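Game Systems Design, Handout 6
Escalation: how an opposing force grows up over a campaign

Read this before the October lab. Bring your Zerkska build with you, and if you haven't got it running yet, come by the lab early and we'll sort it out together.

Last time we looked at single encounters. You had one enemy type, one arena, one set of numbers, and you tuned until the fight felt right. Now we zoom out to the whole campaign, and I have to say this is my favorite part of the course! A campaign game lives or dies on how the other side changes while the player is busy with something else. We'll use Tudstead all the way through, the small turn-based siege game that you all played in week one (and that a few of you are still playing, judging by the save files on the lab machines).

1. What we mean by escalation

Escalation is any planned change in what the opposing force can do, spread over campaign time. It covers new units, new behavior for old units, larger groups, better equipment, and new missions. Difficulty is something else. A game can escalate for hours and get easier the whole way, if the player's side grows faster. Tudstead does this on its lowest setting and it's a lovely, relaxed way to play.

Keep two curves in your head: what they can do, and what you can do. The gap between them is what the player feels. When the two cross, you get one of those great evenings where the player suddenly realizes the raiders are scared of them.

2. Clocks and triggers

There are two basic ways to decide when the next step happens.

A clock counts campaign time. In Tudstead the raiders get Ladder Crews on day 17 no matter what you've done. Clocks are simple to build, simple to test, and they put a healthy pressure on slow players. Their weakness is that they pay no attention to how the game is going. A player who lost two granaries early on still gets the Ladder Crews on schedule.

A trigger watches for an event. In Tudstead the Sapper shows up after you finish your first stone wall. Triggers feel fair, and they tie the enemy's growth to the player's own choices, but clever players learn to sit on them. If you've ever seen someone leave a stone wall one block short for an entire campaign, you know the trouble. (It's a great strategy. It's also very dull to watch.)

Most finished games mix the two. A common mix is a trigger with a backstop: the Sapper comes when the wall is finished, or on day 42, whichever is first.

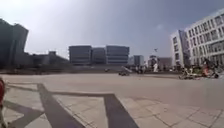 3. Replacing units or keeping them

When a stronger unit comes in, what happens to the old one?

Replacement. The old unit leaves the pool. The player sees a clear change, and your encounter tables stay short. The cost is that everything the player learned about the old unit goes to waste.

Layering. The old unit stays and picks up a new job beside the stronger one. In Tudstead the Scout starts out as the raiders' main fighter, and by the middle of the campaign it's carrying torches for the Ladder Crews. Same sprite, same stats, completely different feeling! Players love seeing an old enemy in a new role, and you get a lot of variety for very little art.

Widening. The new unit first appears on one kind of mission, then spreads to others. The Heavy Ladder is seen only on gate assaults for its first few outings. Later it joins night raids and caravan attacks. Widening gives players a safe place to study the new thing before it turns up everywhere, so think hard about which mission type comes first.

Valdir Barros gave our guest talk last fall on the enemy tables for Değirmenci, the mill-town strategy game, and he made a point worth writing in large letters at the top of your notes: decide the unit's last job before its first one. His team laid out where every unit would be at the end of the campaign and worked backward. They began with 9 units and never needed another. The slides are in the course folder, and the part on the flood bandits is terrific.

4. Budgets

A campaign enemy needs a budget, a pool of points spent on units for each mission. Tudstead's raiders start at 400 points per raid on the normal setting and top out at 4,000. A Scout costs 20, a Ladder Crew 90, a Sapper 150.

Write the budget as a curve first, with no units on it at all. Then lay your unit costs over it. You'll see right away where the enemy has points to spend and nothing good to spend them on, and that's usually where a campaign sags.

Watch for the swarm problem. If your cheapest unit stays in the pool and the budget keeps rising, the spending routine may buy an absurd number of cheap units. My own first campaign did exactly this. The final raid was a field of Scouts from one side of the map to the other, each turn took several minutes, and my playtesters went off to make sandwiches. There are three usual fixes: cap the count per unit, raise the cost with each copy bought, or set a minimum share for the heavier units. Try all of them in the lab, they play very differently.

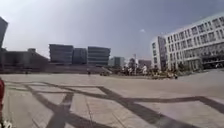
A budget can also carry over. If the raiders call off an attack, do they keep those points for the next one? Carry-over makes for wonderful stories, because a quiet week starts to feel ominous, but it needs a ceiling. Without one, a player who defends well by scaring off raids is building up a monster for later and has no way of knowing it. Put the ceiling at twice the normal raid budget for now and adjust from there.

5. Telling the player

Escalation that the player can't see coming feels like cheating, even when the numbers are fair. Tudstead uses rumors at the tavern, tracks outside the walls, and a change in the raid horn. The horn is the best of these. It costs one sound file, and after two or three raids players react to it before they've read a word on the screen.

Good warnings say what kind of change is coming and leave the date open. "They've been cutting tall pines" is plenty. Someone who has played before will start stocking oil, and someone new will at least be curious.

6. Lab work

Open the campaign sheet in Flulex and make your own copy. The formulas in the gray columns are linked to the simulator, so leave those alone.

Draw a raid budget curve for a full campaign, with at least one dip.

Pick four units. For each, write its last job, then its first job, then whether it is replaced, layered, or widened.

Give every unit a clock, a trigger, or a trigger with a backstop.

Run the simulator on all three difficulty settings and save the output with your sheet.

Write a warning for each new unit, one sentence long, in the voice of a villager.

Then swap sheets with a partner and try to break theirs. Look for a trigger you could sit on forever, and look for a day when the raiders are rich and have nothing to buy. Write down what you found and hand it in with your own work.

For next time, read chapter 7 in the course reader, on retreat and morale. We'll be giving the raiders permission to run away, and it changes everything about sections 3 and 4.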